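How to Sort Out a Can Cupboard Without Moving House

When we moved out of the apartment on Oller Street I carried 40 cans down three flights of stairs, and at the bottom I found out that a good part of them had expired while we were still paying off the couch. I have been a reformed person ever since. What follows is the method I use now, which takes an afternoon the first time and a cup of coffee's worth of attention after that.

What you need

A few plastic baskets with holes in the sides
A fat permanent marker
Masking tape
A damp cloth
A box for the cans you are giving away
Somebody else's opinion, optional

A word on the baskets. You want the kind with straight sides and a flat bottom. Wire ones look wonderful in magazines and let every small can tip over at the corners. Wicker sheds. The holes matter more than you'd think, as you can see what's at the back without lifting anything, and when a can of coconut milk leaks you can rinse the whole business in the sink. Measure the shelf before you go shopping. I did not, and I now own two very nice baskets that live in the garage holding extension cords.

Step 1. Take everything out

Everything. Do not "work around" the big cans of tomatoes. Put it all on the floor or the table and wipe the shelf while it's bare. There will be a ring. Every can shelf has a ring, left by something that leaked during a previous administration. Warm water and baking soda will get it off, or most of it, and the basket will cover the remainder.

Step 2. Read the dates

They are printed on the bottom, or the top, or along the seam in gray ink on gray metal. Bring your glasses. As you find each date, write it on the lid in marker, month and year, big enough to read from standing height. If the can has a plastic lid over the metal one, write on a bit of masking tape and stick it to the plastic, so the lid can be reused without lying to you later.

Anything bulging, badly dented on the seam, or sticky for no reason goes straight in the trash. Don't open it to check. My neighbor Normand Bergeron opened one to check, and I'm told the smell kept them out of the kitchen until September.

Step 3. Sort by what you do with them

Most people sort by what's in the can: beans with beans, fruit with fruit. It looks tidy and it's no help at six in the evening. I sort by job. One basket for soups and chili, one for baking, one for things that can be lunch by themselves, and one for drinks mixes and powders. Tuna goes with lunch. Evaporated milk goes with baking. Chickpeas can go wherever they like; I have stopped fighting with them.

You will end up with a handful that have no job. Mine included hearts of palm, bought for a dinner party in Trullville that was called off, and a can of something whose label had come away completely. Put the ones you'd be glad to receive yourself in the giveaway box. The nameless one you may keep as a pet.

Step 4. Load the baskets

Stand the cans upright in one layer. Tall ones go at the back and short ones at the front, and within each height the oldest date comes forward. Leave a gap big enough for your fingers. A basket packed tight looks efficient until you want the can in the middle and have to take out three others to reach it.
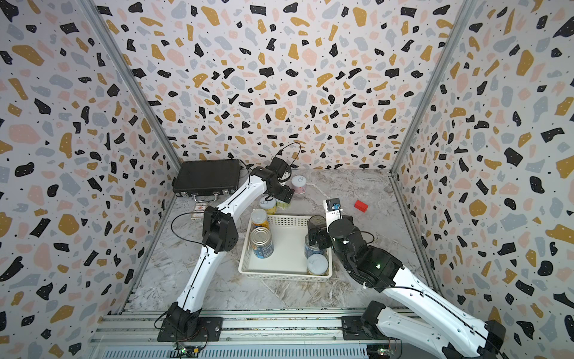
Resist the second layer. I know there's air up there going to waste. If you stack, the bottom cans become geology, and you'll be back on the kitchen floor with a marker in two years. Seven or eight regular cans to a basket is plenty anyway, and beyond that you are weightlifting. Before it goes on the shelf, pick the basket up by both ends and see how you feel about it. If you grunted, take two out.

Step 5. Put the baskets back

Heavy baskets go on the lowest shelf, and nothing made of metal goes above your head. Label the front with tape. My friend Graciela Huenchumán types her labels and laminates them, and hers do look better, but mine can be changed in the time it takes to find the tape.

Keeping it up

New cans go in at the back of their basket. That is the entire system. When you come home from the store, pull the basket out like a drawer, put the new one behind its relatives, and push it in again. If the basket is full, you have enough chili.

Twice a year, run your eye over the lids. Anything with less than three months left gets moved to the counter, where it will annoy you into cooking it. We had a very strange week of pineapple last spring, but the cupboard was the better for it.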